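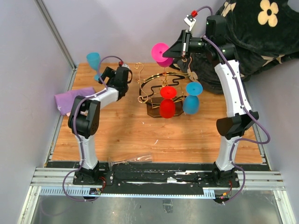

Search this site Go

Fifty-four Valves and a Bucket

Naa Opoku keeps the bucket under her desk. It holds check valves, or what used to be check valves, and she will tip it out for any visitor who stands still long enough. She has run the repair bench at Zulthorpe for most of her working life, and she has views.

"People think a check valve is simple," she says, picking out a disc with a bite missing from one side. "Water goes one way, flap opens. Water wants to come back, flap shuts. A child could draw it. Then they put it right on top of a pump discharge and ask me why it sounds like a man with a hammer."

The noise is most of her business. A swing check needs a certain amount of flow to hold its disc fully open. Give it less and the disc hangs in the stream and chatters, wearing away at the hinge pin. The usual cause, she says, is ambition. Someone sizes the valve to match the pipe, the pipe having been sized for a plant expansion that was going to happen any year now.

"I've been hearing about some of those expansions since I had good knees."

Her colleague Kobina Amegashie, who handles the quoting and is therefore blamed for the prices, is gentler about it. "You buy the four-inch valve because you have four-inch pipe. It's a natural thing to do. I'd have done it. I did do it, at my first job, and they were very nice about it until the invoice."

The case they both like to tell is the Jekano laundry, which sent in 54 valves over a stretch of years before anyone thought to ask a question. Every one had failed the same way. Every one was cleaned, re-pinned, given a new seat and shipped back to fail again.

"We were making good money," Opoku says. "I want that on the record. I'm the one who ended it."

She drove out, put her hand on the pipe, and found the valve sitting directly after an elbow, which was directly after the pump. There was no straight run at all. The flow came around the bend lopsided and beat on one half of the disc all day. The fix was to move the valve down the line and swap it for a spring-loaded one a size smaller. The laundry's maintenance lead, Ardalan Dehghan, remembers the visit.

"She didn't say hello," he says. "She said, 'Who put this here?' I said it was before my time. It wasn't before my time."

How much straight pipe is enough? Opoku asks for ten diameters from a pump or elbow and expects to be given five. "If they give me five, I say thank you. If they give me two, I give them Kobina's number."

Springs bring arguments of their own. A spring-loaded check closes before the flow has time to turn around, so there is less slam. It also takes some pressure to push open, and there is always an engineer who would like that pressure back. Yvette Cormier, who designed pump skids at Gutora before going out on her own, used to be that engineer.

"I fought Naa over a pressure drop you could make up by opening a window," Cormier says. "I won, too. We put in swing checks on a vertical riser with a tall column of water over them. When the pump tripped, you could hear it in the parking lot." She now specifies springs and does not bring it up.

The newest thing on the bench is a batch of 108 seats in a softer rubber, bought from Mujić after a long correspondence about hot water. Opoku has fitted 4 of them so far. She'll have an opinion in March, she says, and until then she would like people to stop asking. Amegashie has asked twice this week.

Does she ever see a valve that was put in properly?

"How would I?" she says. "Those ones don't come here."

She puts the discs back in the bucket one at a time, except for the bitten one, which goes in her coat pocket. There's a customer this afternoon who needs to see it.

Comments (3)

Damir Milošević
Ten diameters! We've got a wall at six. Do I send her the wall?

pipefitter_ray
Good piece, but you should mention the arrow on the body. I've pulled out more backward check valves than worn ones.

D. in maintenance
Our swing check has been chattering for years and we all just talk louder. Forwarding this to my boss.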